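Mestcombe Pantry Drive Opens Its Third Season in March

Neighbors in Mestcombe and Halville are invited to fill a basin for families down the street
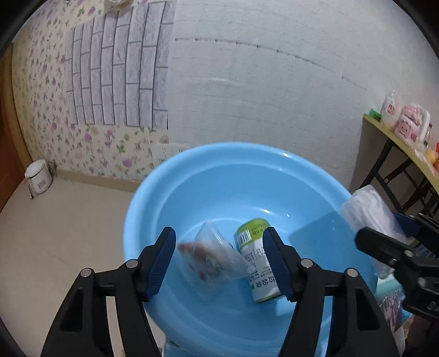
What's new this year

The Mestcombe Pantry Drive is back, and it's bigger than ever! Starting in March, 18 drop-off points will be open across Mestcombe and Halville, including the library on Mostyn Road, which stays open for donations until 8 p.m.

Last season 555 households took part and gave more than we had shelves for. This time we're hoping for 3000 items - canned goods, dried foods, snacks, tea, cooking oil - and we'd love to see the foods your own family likes to eat. Labels in any language are welcome.

"People bring what they grew up with, and then they stay and swap recipes," said Geeta Mathur, who runs the drive. "I went home with four new ways to cook lentils!"

How to take part

Please check dates and keep packages sealed. Glass jars can go to the Halville site only. Sorting shifts run two hours, and 135 places are still open.

Sign-up sheets are at every drop-off point.

Contact: Geeta Mathur, Mestcombe Pantry Drive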